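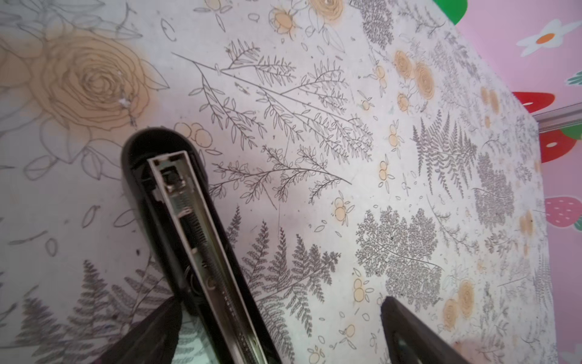 Lining drawers and worktops with leftover wallpaper - quick notes. Wipe the base first, let it dry, cut 2 cm over and trim once its down. Leafy prints hide crumbs and scuffs better than plain.

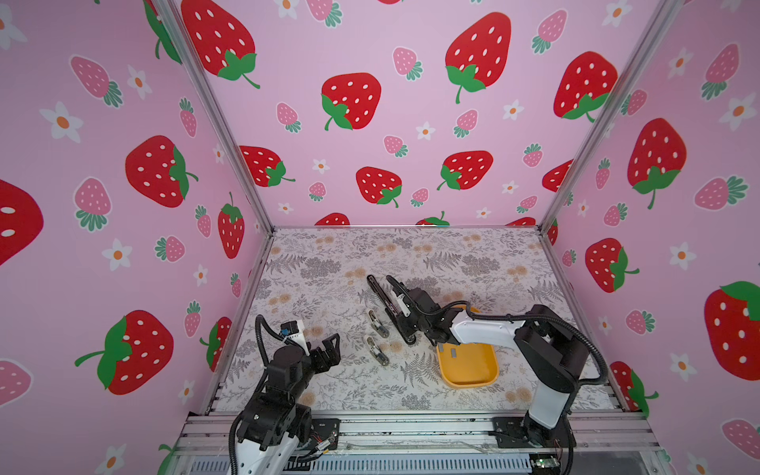 Small bits go missing on a busy pattern, so give them a tray. Any shallow one in a loud colour. Yellow shows up well against pale grey ferns, even with strawberry paper up the walls. Clips and hinges in teh tray, lids elsewhere.

Last updated: October 3, 2026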